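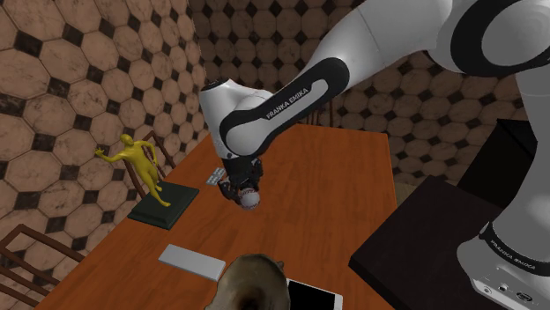 La téléopération avance à grands pas chez nous, et cette édition du 26 août 2021 lui fait la part belle ! Depuis le mois de juin, toute l'équipe de Lideo apprend à conduire un bras Franka Emika dans le simulateur Bututeo, manette en main, pour lui montrer des gestes simples que le modèle essaie ensuite de reproduire. On commence par ce que tout le monde sait faire sans réfléchir : attraper un objet, le soulever, le reposer ailleurs. Avec la balle de baseball, par exemple, la pince tient la balle blanche à coutures rouges juste au-dessus de la table en bois, et c'est là que le pilote doit décider où aller, avec la statue jaune sur son socle vert d'un côté et un smartphone posé plus près du bord. Une balle, c'est rond, c'est lisse, et si les doigts se referment un peu de travers elle file. On a tous pesté dessus, et on y revient tous.

Côté chiffres, nous en sommes à 1 626 démonstrations enregistrées, réparties sur 23 tâches. Une démonstration ne doit pas dépasser 45 secondes, sinon l'enregistreur la coupe et il faut reprendre au début (les plus patients d'entre nous ont appris à s'arrêter de respirer vers la fin). Le premier modèle entraîné sur la saisie de la balle réussit 72 % de ses essais dans le simulateur, et on était franchement contents de voir ce chiffre s'afficher, parce que la version précédente passait son temps à pousser la balle du bout des doigts sans jamais fermer la pince.

Ce qui nous a le plus surpris, c'est l'importance des hésitations. Au début, on jetait toutes les prises où le pilote s'y reprenait à deux fois. Maintenant on en garde une partie — celles où la correction est nette — et le bras se rattrape beaucoup mieux quand il arrive mal placé. Pour la vitesse, c'est encore en discussion : certains pilotent tout en douceur, d'autres foncent puis freinent au dernier moment, et le modèle mélange parfois les deux styles d'une façon assez comique.

Pour la suite, nous préparons avec Talebi une série de gestes à deux temps, prendre puis ranger, et l'atelier de Brelon accueillera un poste de pilotage ouvert aux adhérents. Pas besoin de savoir programmer, une prise en main rapide suffit, et les habitués des jeux vidéo partent avec une petite avance ! Les inscriptions se font à l'accueil de l'atelier ou en répondant à cette lettre. Pensez à préciser si vous êtes gaucher, les réglages de la manette ne sont pas les mêmes.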